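3.2 Lidded containers and the handling of labels

Containers entered the study in the state in which households had stored them, with any product label left in place. 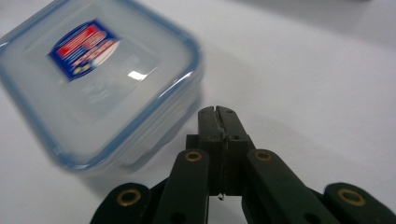 Participants in the Stirmont sample were asked to sort their own food storage containers into those kept for daily use and those held in reserve. Of the 1074 items recorded, 377 still carried the maker's label on the lid or the base. Most of these came from the reserve group, and many had been bought in sets and put away until December, when larger meals made them necessary.

Figure 3. A clear plastic food storage container with a pale blue rim and a label on the lid, set on a white surface.

Labels were coded as whole, torn or residue only. Where a label covered part of the lid, the coder also noted whether the contents could be judged through the walls. Frosted plastic proved harder to code than clear glass, and two coders viewed each such item separately. Disagreements were referred to Harahap, whose decision was final.

Householders gave differing accounts of why labels stayed on. Eight described the label as a sign that the container was new and should be saved for guests. Others had tried to peel one off and disliked the glue left behind — a complaint also reported in the earlier Plorno survey. Colour of rim was recorded but is not analysed in this section.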